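Speaker notes: Getting river gauge warnings to households before the road closes
Milunberg Emergency Management, spring readiness session

Opening

Skip the history of the flood code. Most of the room has the handout. Start with the gap: the time between a gauge reading crossing its threshold and a household at the low end of the valley knowing about it.

State the scope. The talk covers the Kelia River from the upper dam to the Keane bridge. It does not cover storm drains in the town center, which fall under public works and have their own plan.

Slide 2: The gauge network

The network has 9 gauges on the main stem and tributaries. Each reports water level at a fixed interval and switches to a faster interval once the level passes the watch mark. Explain the three marks: watch, warning, evacuate. Point out that the marks are set against local road elevations, so two gauges can show the same depth and mean different things.

Mention the weak point. The Erkton gauge sits below a culvert that collects brush. A blocked culvert reads low. Duty staff should compare Erkton with the next gauge upstream before relying on it for a stand-down.

Slide 3: Who gets the message

There are over 700 addresses in the mapped flood zone. The register holds a phone number for most of them, plus a flag for anyone who needs help leaving. The flag is self-reported and goes stale. Ask district leads to recheck flagged entries before the season, by phone first and then at the door.

Pause for questions on the register. Expect one on privacy. The answer is on page 4 of the handout: names stay with the district lead, and the dispatch desk sees address and flag only.

Slide 4: The first hour

Walk through the order of actions at the warning mark.

Duty officer confirms the reading against a second gauge.
Dispatch sends the text and starts the voice calls.
Road crew stages barriers at the Keane bridge but leaves the road open.
Shelter lead unlocks the school gym and turns on the heat.
District leads begin with the flagged addresses.

Stress that barriers go across the road at the evacuate mark, or earlier if the road crew sees water on the pavement. The crew does not need to call in for permission. Last season's log shows 2 closures delayed while the crew waited on a call back.

Slide 5: The household side

Move to what residents are asked to do. Keep it short, as the leaflet covers it. Medicines, documents and chargers go in one bag, stored above floor level. Shutoff locations for gas and power should be written down and taped inside a cabinet door. Food left in a flooded kitchen is thrown out, including sealed jars with screw lids.
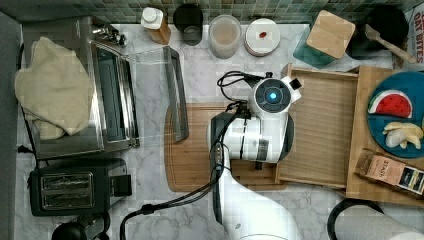 Kitchen counter with a wooden cutting board, appliances and food items.

Cutting boards come up every year. Wooden boards that have been under floodwater are discarded. Metal pans and glazed dishes can be washed and sanitized. Small appliances that were submerged stay unplugged.

Slide 6: Return and cleanup

Return is by zone, after the road crew has checked the shoulders and the utility has cleared the lines. Residents should photograph damage before moving anything. Outside walls first, then each room from the doorway, then the contents of cabinets and drawers.
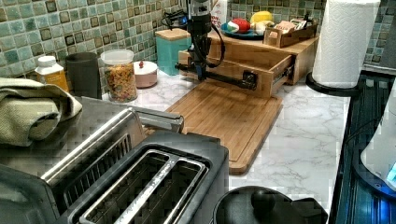 Wooden organizer with its drawer pulled partway out, on a marble-patterned countertop.

Drawers swell and jam after a soaking. Tell people to leave a stuck drawer alone until the unit has dried and then work it from the back. Forcing the front panel usually pulls it off.

Wet drywall is cut out above the water line. Repeat the advice on generators: outdoors, away from windows, never in an attached garage.

Slide 7: Open items

Backup power at the Erkton gauge. Battery ordered, no delivery date.
Voice call script in a second language. Draft is with the district leads.
Siren at the Keane bridge. Audible test planned for August at 10 a.m., road open during the test.
Spare barriers. Current stock covers 2 crossings. The plan calls for more, and the request is in the next budget.

Questions

If asked about dam releases: the operator phones the duty officer ahead of any planned release. Unplanned releases appear on the first gauge below the dam. Refer detailed questions to the operator.

Leave the contact slide up. Sign-in sheet is by the door.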